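Plullance Extends Cuveo Kitchen Storage Line With Cutlery Trays, Bins and Mesh Baskets

Tinted plastic and open mesh pieces share one sizing system for drawers, countertops and shelves

FOR IMMEDIATE RELEASE

Summary for editors

Plullance has added 21 items to Cuveo, its storage line for kitchen drawers, countertops and open shelving. The additions fall into three groups: a compartment tray for cutlery in smoky gray see-through plastic, a set of rectangular bins in smoky gray plastic with a rippled surface, and a gray mesh basket with oval handle cutouts. The trays and bins are sold singly and in sets. The baskets are sold singly.

The compartment tray has three long sections running in parallel. One section is wider than the others and is intended for serving spoons, spatulas and other utensils that do not lie flat beside forks and knives. The tray floor is see-through, so a drawer liner or shelf surface remains visible under it.
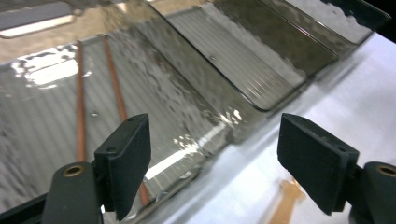 Tray dividers are molded as part of the tray and do not move. Plullance tested a version with removable dividers during development and did not proceed with it. In the test units, thin knife handles worked their way under the divider edge when the drawer was closed quickly. With a molded divider there is no gap at the floor, and the tray can be lifted out and washed as one piece.

The rectangular bins are made for items that are handled in groups: plastic spoons, reusable picnic cutlery, measuring spoons, clips and similar. They can stand in a row along the back of a counter or inside a deep drawer. The textured wall was selected after comparison with a smooth wall of the same tint. Fingerprints and light surface scratches were less noticeable on the textured samples under kitchen lighting.

Availability: August, through Remach stores and the Remach online catalog
Colors: smoky gray (trays and bins), gray (mesh baskets)
Care: hand wash with mild soap; do not use abrasive pads on tinted parts

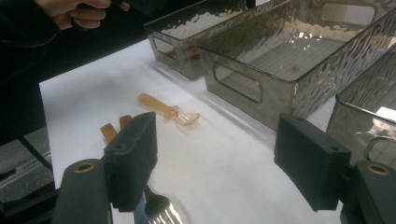
REMACH, August

Plullance today announced the expansion of the Cuveo kitchen storage line, following a household use study carried out with the design office Leinonen. The study covered 535 households and looked at how cutlery and small utensils are put away after washing, where they are placed when no drawer space is left, and how often they are moved before they are used again.

Participants kept a written log for the length of the study and recorded each time a utensil was put somewhere other than its usual place. The logs contained 2,090 such entries. The most common entry concerned long-handled utensils left on the counter or laid across the top of a drawer tray. The second most common concerned plastic and metal pieces stored together and separated again at mealtimes.

Leinonen used the entries to set the inside length of the wide tray section and the height of the bins. The section was lengthened compared with the earlier Cuveo tray, and the two narrower sections were kept at their existing width. Bin height was set so that a dessert spoon standing on end can be gripped by the handle without tilting the bin.

Mesh baskets for drying and open storage

The mesh basket is the first item in the line designed for use outside a drawer. The walls are perforated in a lattice pattern, and the floor is mesh as well. An oval cutout at each end serves as a handle, and the far end is finished with a beige panel with a wood look. Air passes through the sides and the floor, which suits wooden-handled cutlery and cooking tools that should not be stored in a closed container straight after washing.

Baskets may be placed side by side on a board or shelf. Plullance recommends leaving enough room at the near end for a hand to reach the cutout. Long utensils can be set in at a diagonal with the handles resting on the rim, and shorter pieces lie flat on the floor of the basket. Very small items, including toothpicks and loose seeds or grains, should go in a bin or a tray section.

For households sorting a mixed set for the first time, the Cuveo instruction sheet gives the following order of work:

Lay all cutlery on a clear, light-colored table.
Separate plastic pieces from metal pieces.
Group the metal pieces by handle type, then by function.
Place the longest utensils first.
Fill the remaining sections or baskets with forks, knives and spoons, handles facing the same way.
Wipe out crumbs before returning the tray or basket to its place.

The sheet also advises against crossing knives and forks in the same section. Crossed handles take up more height than parallel handles and may prevent a shallow drawer from closing. Where knives with wooden handles are stored in a basket, the blades should point away from the cutout used for lifting.

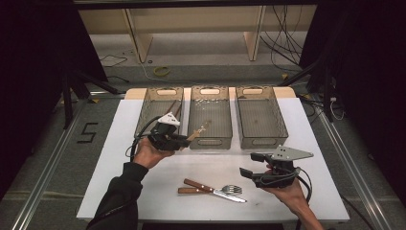 Plullance specifies a clearance of 20 millimeters between the rim of a Cuveo basket and the underside of any shelf above it. Less clearance does not damage the basket, but the near handle becomes difficult to reach. The same clearance applies to bins placed under wall cabinets or on the lower level of a shelving unit.

Compatibility with earlier items

The new trays have the same outer footprint as the first Cuveo trays and can replace them in drawers already fitted with Cuveo liners. The bins occupy half of a tray footprint each. The mesh baskets follow the same grid in width, though not in length, and are not intended to be combined with trays in one drawer. Retail packaging for each item carries a grid symbol showing the space it occupies.

Ribbed shelf liners may be used under the trays. Plullance advises placing the ribs across the direction in which the drawer opens, as trays shifted less in that position during testing. Adhesive liners are not recommended under tinted parts. Residue is visible through the tray floor and is difficult to remove without marking the plastic.

Replacement and spare parts

Trays and bins have no separate parts. End panels for the mesh basket can be ordered individually from Remach under the basket's item number. The panel is exchanged without tools, and instructions are printed on the inside of the packaging.

About Plullance

Plullance designs and supplies storage products for kitchens, pantries and utility rooms. The Cuveo line is developed with Leinonen and distributed by Remach.

Media contact

Plullance Press Office, Kitchen and Household Division
Product samples, dimension drawings and the Cuveo instruction sheet are available to trade and consumer publications on request.

###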